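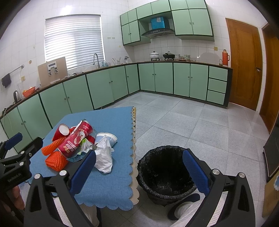 *Figure 5.1. Table clearing with hand-held grippers: a heap of waste on the cloth, a lined bin beside it.*

# Chapter 5: Picking Up the Trash

I've been running the robotics club project that this book grew out of for a while now, and if you ask me which week I look forward to most, it's this one. Trash week! Everybody comes in thinking it will be the easy one (I did too, my first time), and then they meet a crumpled tissue.

Back in Chapter 2 you worked with blocks. Blocks are polite. They have flat sides, they stay put, and they look the same from one try to the next. A paper cup lying on its side wants to roll, a wrapper folds up when you squeeze it, and a plastic bag can be any shape it likes. Your two fingers have to deal with all of them, and so does your plan.

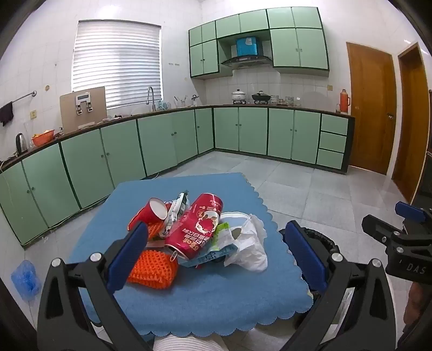 So before anybody in my group closes a gripper on anything, I make them stop and look at the pile for a full minute. What's on top? What is leaning on what? If you pull the bag first, does a can go with it? Write your guesses in your log, even the silly ones. My own log from the Larik project has a whole page of arrows and crossed-out numbers, and I still use it when I plan a session.

We'll also start keeping score in this chapter, using the Stomano sheet from the back of the book. One line per grasp: what you went for, where the pads touched, whether it made it to the bin. Please fill in the misses too. I learned more from 23 dropped cups than from all the good grabs I made that March.

Have these ready before Section 5.1:

- your log and a pencil
- a partner
- a bin with a liner
- clean, dry trash from home, nothing sharp

Section 5.1 starts with the cup.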